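Sand Timer Set with Carry Tote

Color-coded sand timers from Prothero for desks, classrooms and kitchen counters. Each timer has a rounded cap at both ends. The tote is tan burlap with a white rope handle. 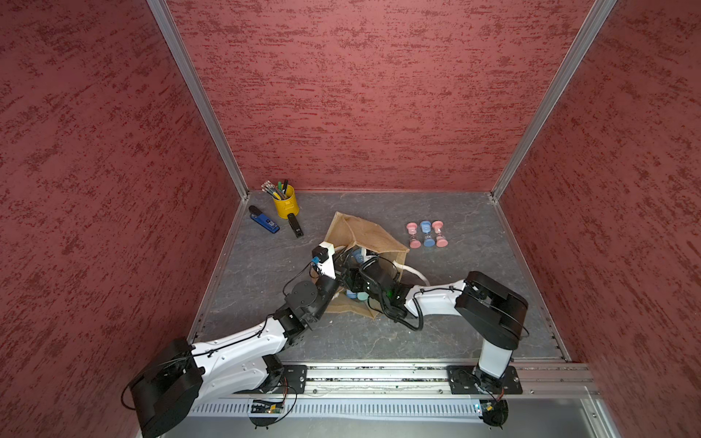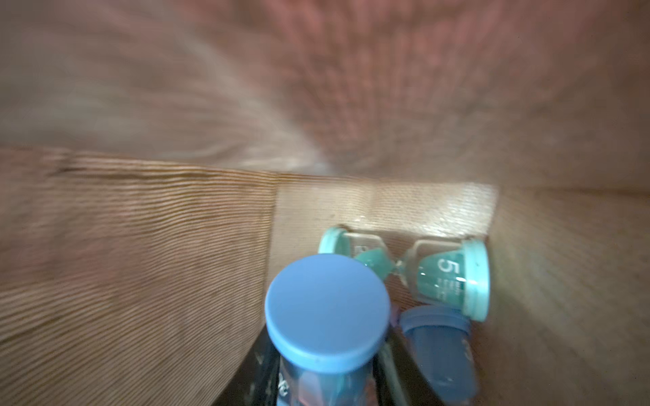 Sets ship from Vanell within 2 working days. Wipe the caps with a damp cloth and do not soak. Spare totes are sold separately in packs of 10. For school orders over 60 sets, write to Tamunoemi Isah at the Vanell order desk.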